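4.2 Release schedules and listener retention

The second part of the study looked at how independent musicians space out their releases in the first years of a career. Grethe Hafstein interviewed 16 self-managed artists, most of whom had left a day job to record full time. All of them put out singles before an album, and 13 had no written plan for when the next song would come.

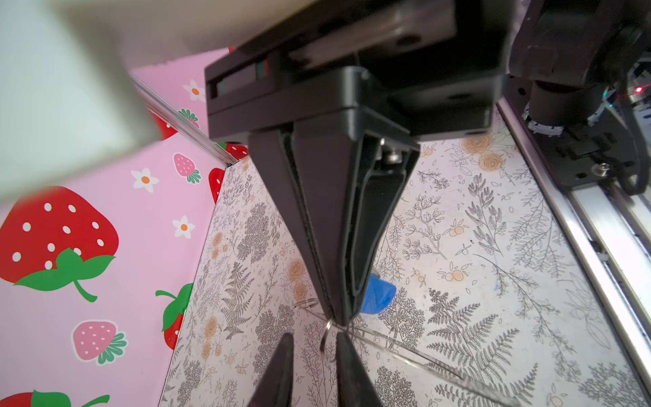

Does a shorter gap between singles keep more listeners? In our sample it did for the first four releases, after which the gap made little difference.

The artist who records as Tero released a single every month from February on and held most of the listeners gained with the first one. Kakik waited much longer between songs and had to rebuild an audience each time -- a pattern also described by Esposito in his earlier work on regional hip-hop scenes.

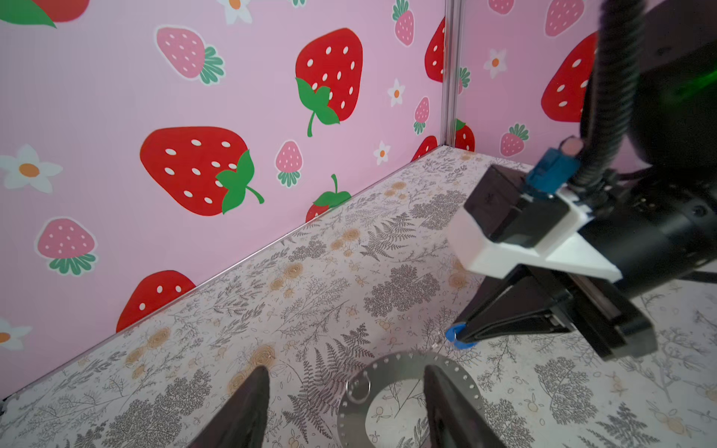
Figure 4. Flat metal ring with small holes around its outer rim, on a printed floor surface.

Money shaped these choices more than taste did. Artists paid for mixing song by song, and a late payment from a venue could push a release back by weeks. Ladefoged, a small label that signed two of the artists during the study, covered mixing costs but asked for a fixed calendar in return. Both artists accepted, and one later said the calendar was harder to live with than the old uncertainty. 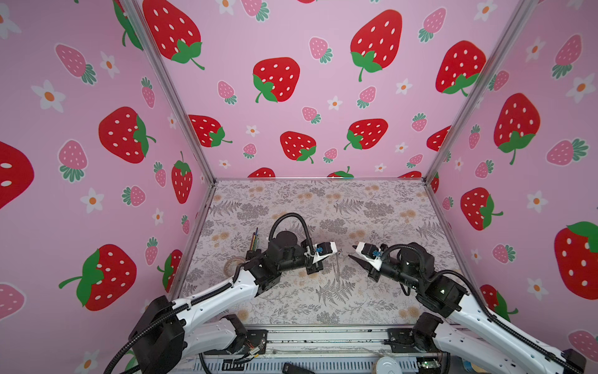
How was a retained listener defined? We counted anyone who played at least two different releases by the same artist, and left out artists with fewer than 1,000 listeners in total.

Play counts were supplied by the artists themselves through Deltix, and Demetrius Esposito checked them against the monthly statements.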